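The Great T-Shirt Reckoning
From the Nokel Street Laundry Letter, May

I promised last month that I would write about folding, and then I got cold feet and nearly gave you another piece on stain soap. But so many of you wrote in (217 replies, which is more than I got for the whole vinegar argument!) that I'm going ahead. So get yourself a coffee, because I have a lot to say about soft knits.

Let me start with my own dresser. It's a big old thing I bought when we moved out to Zamora, four deep drawers, and the second one down has been stuck half open since winter. The drawer was fine. I had simply stuffed it until a sleeve got caught over the back and jammed the whole business. When I finally got it out I sat on the bedroom floor with everything in a heap and sorted T-shirts until my knees complained. I had 40 of them. Forty! I wear maybe nine, and they're all some kind of gray or navy.

I kept 28, so don't congratulate me too hard. The rest went into two bags, one for the clothing bin by the Amer market and one for rags. Old jersey makes wonderful rags, by the way. It doesn't shed much once it's been washed a hundred times, and it's soft enough for glasses and the piano. Cut off the hems and the neck band first or you'll scratch at things with the stitching.

Now, the folding. For years I did it the way my mother did, face down on the bed, sleeves in, bottom up to the collar, done. It makes a nice flat stack and it works beautifully for shirts you never touch. The trouble is that I always want the one at the bottom, and I'm not a patient person before eight in the morning, so by the end of the week the stack looks like a sandwich somebody dropped.

What I do now is fold them to stand up in the drawer in rows. Lay the shirt out, smooth it from the middle toward the sides with the flat of your hand, and fold one side in so the edge lands near the center. Bring the sleeve back over itself. Do the same on the other side. You've got a long strip at this point. Fold it in half from the bottom, stopping a little short of the collar, and then fold that in thirds. If it stands up by itself, you're finished. If it flops, the strip was too wide, so go back and make it narrower.

Thin jersey is the hard one. It slides, it curls at the hem, and it gathers up the second you take hold of it.

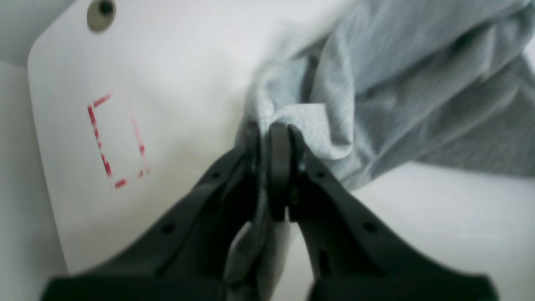 The only thing I've found that helps is to stop fighting it by the hem and pick it up at the shoulders. The shoulder seams are the stiffest part of a T-shirt, and if you hold one in each hand and give the whole thing a single good snap, most of the wrinkles drop out and the side seams fall where they ought to. Then lay it down bottom edge first and let the rest follow. I know a few of you like to grab the middle of the body and shake. I used to do that too, and I'd end up with a little puckered spot right on the stomach, and then I'd go out to dinner with it.

Heather gray deserves its own paragraph, I think. I love it, it goes with everything, and it hides lint better than anything else in the closet. Damp is another story. It shows every drip, and if you fold it before it's fully dry you'll get a smell in the drawer that spreads to the neighbors. Check the underarm seams and the neck band before you put it away. Those are always the last places to dry, and a shirt can feel perfectly done on the front while the collar is still holding water. I leave mine on the rack an extra hour, and in rainy weather I leave them overnight and don't feel bad about it.

A few of you asked about the dryer. I do use one, on low, and I take the shirts out while they're just barely damp and hang them over the backs of the kitchen chairs to finish. It looks ridiculous. We eat dinner between sleeves. But they come out much flatter and I haven't ironed a T-shirt since we lived in the apartment. If you leave them sitting in the drum until they're cold, you'll set every crease they picked up in there, and you may as well wash them again.

Somebody also wanted to know whether I use a folding board. I had one from Onitz, the plastic kind with hinged flaps, and it was fun for a while. The piles were so even they looked like they belonged in a store. But it made everything the same size, and my drawer is an inch too shallow for that size, so I was refolding each one by hand afterward. I gave it to my sister's kids, who use it as a garage for toy cars. If your drawers are deep, get one! They're cheap and the little flapping noise is very satisfying.

Long sleeves go in the same way, except that I fold the sleeve down along the body in a straight line and don't cross it over. Crossing makes a lump in the middle and then nothing will stand up. Ribbed tops I fold once less than the others, as they're springy and push back. Anything with a print on the front gets folded print side out, mostly so I can find it, but also to keep the rubbery sort of print from sticking to itself in hot weather. I lost a very good concert shirt that way and I'm still sore about it.

And heavy knits, please, stay off the hangers. I got a sad letter about a sweater with shoulder bumps like two doorknobs. You can sometimes get those out with a steamy bathroom and a bit of patting, then drying it flat on a towel. Sometimes you can't, and then it's a gardening sweater.

I did the whole drawer again last week as a test, with the radio on, and had everything back in before the second half of the ball game. Three rows, grays on the left, navy in the middle, everything else on the right. My husband's drawer remains a place I don't go. He has a system, he says, and as far as I can tell the system is gravity.

Next month is fitted sheets. I have been practicing and I'm still bad at it, so if you have a method that works on a deep mattress, send it to me soon, with drawings if you've got the patience. Stain questions can go in the same envelope. The swap table at Amer is open again too, mornings only until the weather settles, and they could use hangers, the sturdy kind and not the wire ones from the cleaners. We're up to 413 subscribers now, so if your copy came late, that's me at the kitchen table with the stamps.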